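Folding module - how many demos did you lot record?

gorazd_v
Our club's on the laundry task for the Hallbridge student project and we've got 200 folds so far. Is that enough to train on by May?

pejman_a
Not a chance. We had 1,993 and it still muddled sleeves.
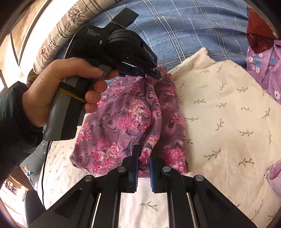

Posted by doina_p, Wednesday

Both grippers on the pink flowery one, me holding it at the top edge. I disagree with Pejman - 200 tidy folds on one garment would do for a first go!

pejman_a
One garment, fine. Try 10 and come back to me.

gorazd_v
We've got 13 in the bag, so... oh dear. Doina, do you pinch the edge first or the middle?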